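Notebooks > Building Materials > Countertop Sealers
Search notebooks Go
Last updated 1/13/26

Stain series, speckled gray slabs, second round. Continues the December entry.

Samples cut to 40 mm squares from the Flastar offcut. Half sealed with Fuseck, one coat, wiped after ten minutes; half left bare. All weighed dry before contact. Fluids: cooking oil, black coffee, vinegar diluted one to one.

Oil is still the problem. Bare squares took up to 37 mg overnight and the dark ring did not lift with dish soap. Sealed squares showed a faint ring on two of six. Coffee left nothing on the sealed set. Vinegar dulled the polish on both sets, so the sealer is not helping there – etching and staining need separate columns in the sheet from now on.
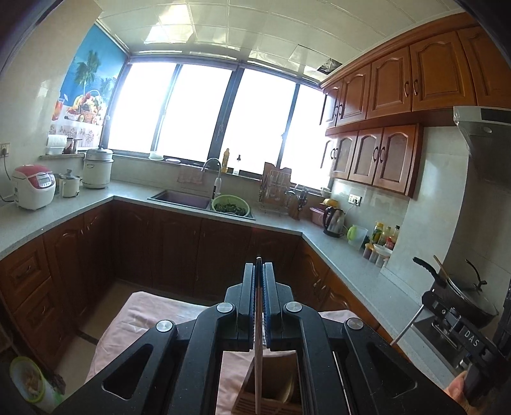 Kitchen with gray speckled countertop, dark brown lower cabinets.

Min-kyu Pyo asked whether window light matters for sealer life. No data yet. Slab 561 has been on the south sill since December and slab 1664 in the drawer; both get the oil drop next week, same volume, same dwell time.

Balance drifted 2 mg during the afternoon weighings. Re-zeroed between samples after that. The first four readings are marked in pencil and should not go into the average.

To do:
– order more Fuseck, the can is nearly out
– try two coats with a full day between
– check whether the Clitis poultice pulls the old oil rings
– move the bare squares off the shelf above the sink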